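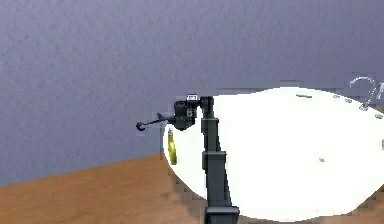
Fig. 11. Dark gray arm with lighter and darker faces.

2. Setting up the Vekmont monitor

Before you begin, put the monitor on a flat and stable table. The room should have its usual light. Do not place the screen opposite a window.

2.1 Connecting

1. Turn off the computer.
2. Connect the display cable to the port on the back of the monitor. Push it until it stops. Do not use force.
3. Connect the power cable to the monitor first, and after that to the wall outlet.
4. Turn on the monitor, then the computer. The logo stays on the screen for a few seconds.

CAUTION: Never hold the monitor by the panel. Hold it by the stand and by the lower edge of the case.

Note: If the message "No signal" appears, open the Input menu and select the port by hand.

2.2 Adjusting brightness and dark tones

1. Let the monitor stay on for 21 minutes before you change any setting.
2. Press the Menu button and choose Picture, then Manual.
3. Set Contrast to the middle of the scale.
4. Lower Brightness until black areas look black to you.
5. Raise Brightness again, one step at a time, and stop when you can separate the dark gray areas from the black ones.
6. Choose Save. Without this step the monitor returns to the old values when it is turned off.

Note: In the modes Game and Movie, the Brightness item is gray and cannot be changed. Go back to Manual.

Note: Two persons can see dark tones differently. If the monitor is shared, save a second profile under User 2.

2.3 Cleaning

Turn off the monitor and pull out the power cable. Wipe the panel with a soft, dry cloth.

CAUTION: Do not spray any liquid directly on the panel. Liquid can run into the lower edge and damage the electronics.

For the wall mount, see the separate Bisdale bracket sheet.

Text: Liette Kowalchuk. Revised March 19, 2026.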